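**Notes from the robot bench**

I've spent most of this week driving two black grippers across a white table, and I'm happy to report that my shoulders have nearly forgiven me! The job is collecting examples for Matero, our learning system – I steer the arms, every move gets recorded, and Matero studies the recordings later. We want 500 good runs of the table-setting task by December, and on a smooth day I can get through 30 before my patience goes.

Ximena Ledesma sets the rules for the runs, and she's been pushing me to vary things more (start positions, which arm goes first, how fast I move). She's right, of course. My first batch at Polton all looked the same, and Matero got completely lost if a plate was shifted a little. I also keep the clumsy runs now, with a tag on them, so we can decide later which ones to use.
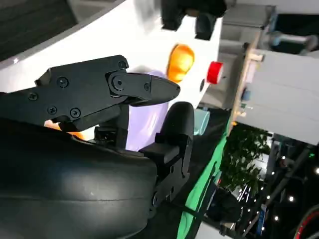
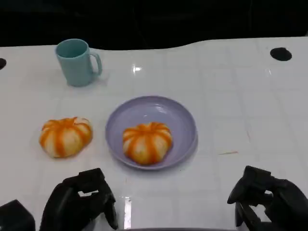

The striped pumpkins, the plate and the mug, from the head camera:
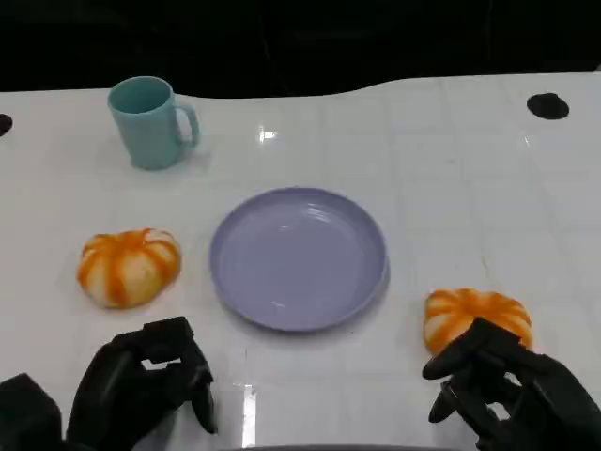 **Can I come and drive the arms if I've never done it before?**

Please do! You'll get 2 practice sessions with me first, and those don't go into the training set. Write to me or Ximena and we'll find you a slot.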